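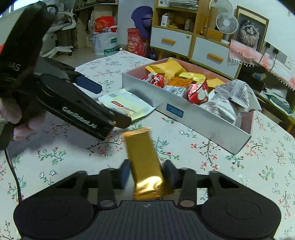
Nudbridge

05/02/2022 - by Štefanec

Nudbridge is an interface module made by Flitik that links machine vision cameras to a host PC over Ethernet. It accepts up to five cameras and stores 600 frames in its buffer - enough to cover short network delays. Each frame carries a time stamp and a trigger number. Lost packets are sent again on request. Firmware 21 added support for line scan cameras.

Related articles
Jultau (trigger protocol)
Frame buffer
Line scan camera

Contact | Copyright Flitik | Back to top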